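Notebook, finishes bench. July, started 08:40

Carrying on with the shellac problem from the Korletey cabinet doors. Amerley's note says the second coat dragged on the left door and stayed soft overnight. Same batch of flakes as the spring jobs, new drum of alcohol. I suspect the alcohol, but the flakes are old enough to be worth ruling out first.

Dissolving test. Put 5 g of the old flakes in 40 ml of the new alcohol, lidded jar, swirled on the hour. Repeated with the Vollen flakes in a second jar. By noon the Vollen jar was clear amber with a little wax at the bottom. The old flakes had gone to a swollen lump with a skin on it and would not break up with a glass rod. Left both until 16:00. No change in the lump.

Repeated the old flakes in what was left of the previous alcohol. Same lump. So the flakes are at fault, or at least they are at fault first. Elikem G. thinks they sat above the heater cupboard all winter, which would do it. The tin has no opening date on it. Please write one on the lid from now on. 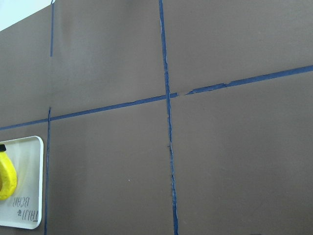
Drying test, using the Vollen flakes only. Mixed fresh, strained through a paint filter, wiped on thin with a cotton pad over offcuts of the door timber. First coat dry to the touch in 12 minutes. Second coat after 70 minutes, no drag. Fingernail test the following morning left no mark on any of the offcuts wiped thin. The one I flooded on purpose took a faint print near the end grain. Expected, but noted so that it doesn't get blamed on the batch later.

Water spot test still to do. Senyo wants it done with hot tea as well as cold water, as the cabinet is going in a kitchen. Fair point, though shellac will not like it whatever we do. If the customer insists on something tougher, we should quote for Zatum varnish over dewaxed shellac and say so in writing.

For the doors themselves: strip the left one back with alcohol and grey pad, leave overnight, start again with fresh mix. Right door seems hard but was done from the same jar, so I would strip it too. Abena to confirm with the client before we touch it.

Old tin marked DO NOT USE and moved to the bottom shelf. Order more Vollen flakes, small bags only.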